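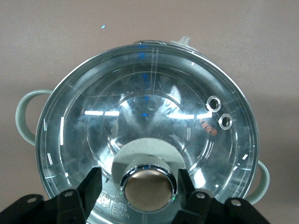 Soup Night Returns to Carrasco Hall

Get your spoons ready – Soup Night is back in December, and it's bigger than ever! Cooks from all over Detemen have signed up to bring 64 different soups to Carrasco Hall, from plain chicken noodle to a smoky pumpkin chili that already has people talking.

Last winter's supper served 1,064 bowls and raised enough to keep the town pantry stocked into spring. Ulises Benítez, whose black bean soup ran out first, is making a double batch this time. "I'm still getting asked for the recipe," he said, "and I'm still not giving it out!"

Doors open at 4 p.m. Bowls and bread are provided, and kids eat free. Cooks can drop off their pots at the side entrance from noon on.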